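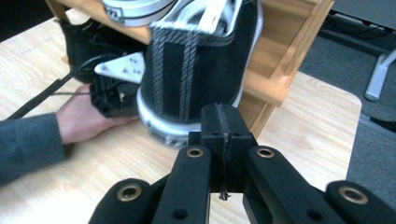 Hand-held gripper, black plastic with brass-rimmed holes

Skillar Window Replacement
Frequently Asked Questions
Last updated 2 Jul 2003

What areas do you cover?
We work in Navine and the towns along the county road as far as Serel. If you live past Serel, call us anyway. We can sometimes fit you in when we have another job out that way, but you may wait longer for a start date.

How long have you been doing this?
The company was started by Bianka Veres, who still does most of the measuring visits. At the end of February we had put in 3,079 windows in the Navine area, not counting storm windows or basement units.

Is the estimate free?
Yes. We measure every opening, check the sills and outside trim for rot, and mail you a written price. The price is good for 60 days. We do not give prices over the phone, even if you have your own measurements.

What is the difference between an insert and a full-frame replacement?
An insert fits inside your existing frame. The old sashes, stops and parting beads come out and the new unit goes in the same pocket. Your inside and outside trim stays where it is. You lose a little glass on each side.
In a full-frame job everything comes out down to the rough opening, including the trim and the sill. It costs more and takes longer. We recommend it when the frame is rotted or badly out of square, or when you want to change the size of the window.

Can you tell which one I need before you come out?
Usually not. Push a screwdriver into the corners of the outside sill. If it goes in easily, plan on full-frame for that window. Paint hides a lot of rot, so a sill that looks fine from the yard may still be bad.

Which windows do you sell?
Vinyl and wood. Our wood windows are from Vukadinović, and they come primed or clad in aluminum. The vinyl line comes in white and almond only. We can show you a cut corner section of each at the estimate.
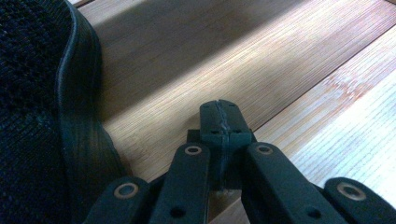

Wood windows take longer to arrive than vinyl. Allow six weeks for wood and three to four for vinyl, counted from the day we get your deposit. Arched tops and bays take longer than that and we will give you a date when we order.

Do I have to replace all the windows at once?
No. Many customers do one side of the house the first year and the rest later. There is a $100 setup charge on orders of fewer than 3 windows. Larger orders do not pay it.

How long will the work take?
Two installers can do six to eight inserts in a day. Full-frame windows go at half that speed. We do one room at a time and we do not take out a window unless we can close up that opening the same day.

What should I do before you arrive?
Take down curtains, blinds and their brackets. Move furniture back three feet from the windows. If you have an alarm system with contacts on the sashes, have the alarm company disconnect them first. We do not handle alarm wiring. Please keep pets in another part of the house.

Will I need to paint?
With vinyl inserts, normally just a touch-up where the old stops were. Primed wood windows need two finish coats inside and out, and the outside should be done within 30 days or the manufacturer may not honor the finish warranty. We do not paint, but we can give you the names of painters in Navine.

My house was built before 1978. Does that matter?
Older paint may contain lead. Tell us the age of the house when you call. We lay plastic inside and out and bag the old sashes before they are carried through the house. We will also give you the lead pamphlet to read before the job starts.

What does a typical job cost?
It depends on size and type. A small house with all vinyl inserts often comes to nearly $4,000. Wood or full-frame will be higher.

How do I pay?
One third when you order and the balance when the work is finished and you have looked it over. We take checks and major credit cards.

What about condensation on the new windows?
Moisture on the room side of the glass in cold weather comes from damp air in the house. Run the bath and kitchen fans and open the drapes during the day. Moisture between the two panes means the seal has failed, and that is covered. Call us with the room and the position of the window and we will order a new sash.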